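Prevari Stolau Wood Stain, water-based, for children's furniture and toys

Art. no. 631
Available in: Forest Green, Medium Blue, Poppy, Honey, Grey Birch, Clear

Stolau is a thin colour stain for untreated wood which stays indoors. It goes into the surface and does not build a film like a paint, so the grain of the wood can still be seen under the colour. We make it in our small works at Gastbridge and we sell it directly and through a few shops.

Many customers use it for building blocks, shelves, stools and beds. It is also suitable for turned parts and for carved figures. Please do not use it for floors, for worktops or for anything that stands outside in the rain. For those purposes we have the Mabula oil, which you find on its own page.

Before you begin
The wood must be dry, clean and free of old varnish or wax. Sand it first with a medium paper and then with a fine one, always along the grain. Remove the dust with a brush and after this with a slightly damp cloth. Beech and birch take the colour evenly. Pine is more difficult, as the soft parts drink more than the hard ones, and the result can be a little striped. Some people like this very much, others not at all. Please make a test on a piece which you do not need.

How to apply
Shake the tin well and stir it again during the work – the pigment sinks to the bottom faster than one expects. Put on a thin coat with a flat brush or a sponge and wipe the extra stain away before it dries. For small parts you can also dip them for a moment and let them drip on a grid. Wait 3 hours before the next coat. For most colours 2 coats are enough, Honey often needs only one.

End grain becomes darker than the other sides. If you want to avoid this, wet the end grain lightly with water just before you apply the stain.

The finish
The dried surface is matt. It can feel a bit rough after the first coat, because water lifts the fibres of the wood. A very light sanding by hand between the coats helps, but be careful at the corners, where the colour goes away quickly.

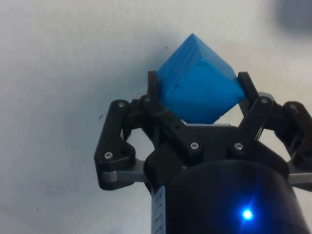 Stain does not fill cracks or knots. If you wish to close them, do it before with a filler that accepts stain, and read on the packet of the filler if this is the case. Glue marks must also be sanded off completely, otherwise they remain as pale spots.

Care
Wipe with a damp cloth and dry directly after. Please do not put stained parts in a dishwasher or leave them in water.

Storage
Keep the tin closed, upright and safe from frost. An opened tin should be used within 6 months.

Delivery
We send on working days. Orders which arrive before noon normally leave us the same afternoon. In July the works is closed for holidays and delivery can take longer. Colour cards on real birch can be ordered together with the stain or alone.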